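Ponemthorpe Home Electrics Board
Kitchen circuits and small appliances
Thread: Socket spur for a benchtop oven, and why the plug top runs warm

moss_lane
Posted 19:42

We are in a rented annexe with no cooker circuit. The only outlet on the kitchen side is an unswitched single on a spur taken from the ring in the next room. Everything that heats goes through it, one at a time.

After a long bake the plug top is warm enough that I notice it when I pull it out. No smell, no discolouration on the pins that I can find. The fuse is 13 A. The landlord says this is normal. Is it?

varley_t
Posted 19:58

Warm is normal. Hot is not. If you can hold it comfortably for as long as you like, leave it alone. A cartridge fuse dissipates a watt or so near full load and that heat has to go somewhere, mostly into the plastic and the live pin.

What is the rating plate on the oven? And what make is the socket?

moss_lane
Posted 20:11

Rating plate is on the back and I can't read it without dragging the oven round, will do it tomorrow. Socket is a Ralov, the older square type. Voltage at the socket reads 241 with nothing plugged in.

ohmsworth
Posted 20:30

I would not be as relaxed as varley_t. The spring contacts in old sockets lose tension. You get a small rise in resistance, the contact heats, the spring softens further, and it runs away slowly over a few years. By the time you see browning on the faceplate it has been going on for a long while.

Test: push the plug in and pull it out. If it goes in with no effort, replace the socket. They cost very little.

varley_t
Posted 20:41

Nobody is arguing against a new socket. My point is that a warm plug on its own is not evidence of a bad one. I have put brand new Jemine sockets on a test load at 2 kW and the plug top still settled well above room temperature.

moss_lane
Posted next day, 08:15

Plug goes in fairly stiffly, so I don't think the springs have gone. For reference, the oven on the table with the door down:

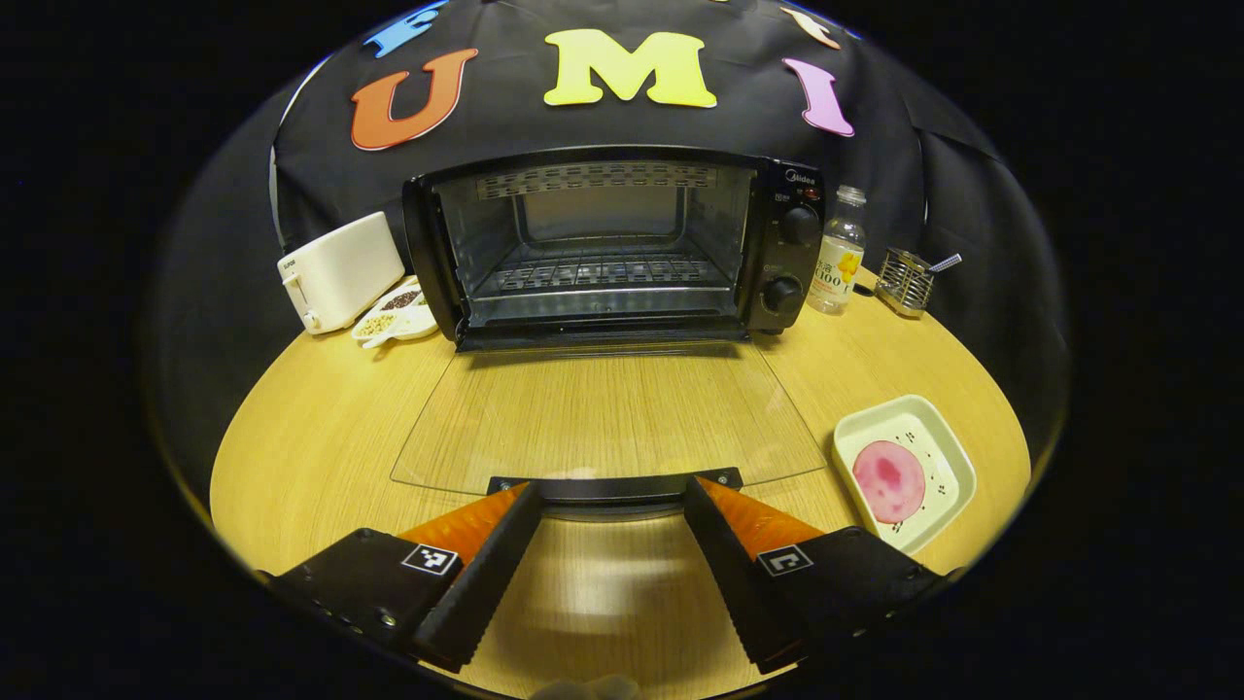
Oven, door open. Midea, two knobs on the right.

It is used four evenings a week at most. I also ran it for 16 minutes this morning and took another reading at the socket under load: 236.

ohmsworth
Posted 08:52

241 down to 236 is a 5 V drop. You still haven't given the wattage. If it draws 6 A that is a loop resistance of 0.83 ohm, and I would want to know where that lives. If it is all supply and cable, fine. If even a tenth of it is in one joint you have 3 W cooking a terminal.

Also, two readings taken at different times of day tell you almost nothing. The supply wanders by more than that on its own.

moss_lane
Posted 09:20

Fair. Will repeat with the element switched on and off inside the same minute.

Teresa Wróbel
Posted 12:37

I do inspection and testing for a living. A few corrections.

An unfused spur from a ring to one single socket is permitted. The question is what is feeding it. In annexes I often find the "spur" was taken from another spur, and then you have two outlets on one 2.5 mm leg with no fuse limiting them. That needs checking at the origin before anybody discusses spring tension.

Second, check the terminal screws – with the circuit isolated at the board and proved dead, and by somebody competent. Loose terminals are a more common cause of heat at a socket than worn springs. As a tenant you should not be opening the accessory at all. Write to the landlord and ask for a copy of the current electrical report.

ohmsworth
Posted 12:55

Agree on the terminals. Don't agree that springs are the lesser cause, at least not on the square Ralov ones. I have a box of them with softened contacts.

Teresa Wróbel
Posted 13:10

You have a box of the ones you were called out to. I test the rest as well.

varley_t
Posted 13:26

Check the fuse clips in the plug too. If the fuse rattles or the clips are dull, fit a new plug. Vachon do a decent rewirable one if the lead isn't moulded.

moss_lane
Posted 18:04

Lead is moulded. Fuse is firm in the carrier. I have written to the landlord for the report, and he has replied that he will "look it out". Second pair of readings, element off then on: 240 and 237.

ohmsworth
Posted 18:19

Much more believable. Wattage?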